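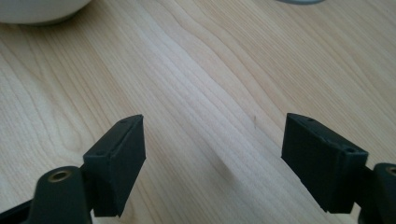 Workshop Tips: House Rules for Grippers on the Good Table

Sooner or later the gripper leaves the bench and ends up on the dining table, where the light is better and the coffee is closer. The rules below are the ones taped inside our tool cabinet, with the profanity taken out.

1. Wipe the table before you start. Grit under a finger pad sands a finish very nicely, in exactly one spot.

2. Set a floor. On a motorized arm, program a height limit a little above the wood and leave it alone. With a hand-held tool the floor is your wrist, so sit down to work. Standing people lean.

3. Check the pads with the jaws open. Look for chips, crumbs and anything shiny that used to be dull. Then close them on a strip of paper and tug. If the paper slides out on one side, a pad is crooked. Loosen, square up, tighten, tug again.

4. Go easy on threaded inserts. Brass set into plastic will take a snug screw for years and a heroic one for an afternoon. Turn until it stops, then stop too. If an insert spins, the part is done. Glue has been tried in this house, by me, and the less said the better.

5. Start with things that bounce. Sponge first, then a plastic cup, then the bowl you don't like. My sister-in-law Marilou Fajardo lent us a Stinder serving dish in April and we went straight to that. She now brings her own dishes and takes them home the same night.

6. Keep whatever you aren't picking up well back from the jaws. An elbow counts as part of the machine.

7. One person works the tool, and that same person says "closing" out loud before the jaws close. You will feel silly. Fingers near the pads will be grateful — so will their owner.

8. For anything with a motor, the off switch goes on the side of your free hand, with nothing on top of it. Mail is something.

9. Keep a log. A cheap notebook will do. Write down the pads, the object and what went wrong. I ran 200 grabs on one Kuruc mug last winter and dropped it 58 times, and without the notebook I'd be telling people it was six.

10. Wipe the pads every 100 grabs, or sooner if you've been handling anything that was recently lunch. Damp cloth, then a dry one. Skip the solvent until you know what it does to your plastic; test it on a failed print, of which you have plenty.

11. No hot drinks, no knives, no pets. The cat has appealed this one twice.

12. At the end, unplug, put the tool in its box and run your palm over the table. Small scratches get a dab of paste wax along the grain. Big ones get a placemat.

Spare screws live in the Trumeo tin, second shelf. Please put the lid back on.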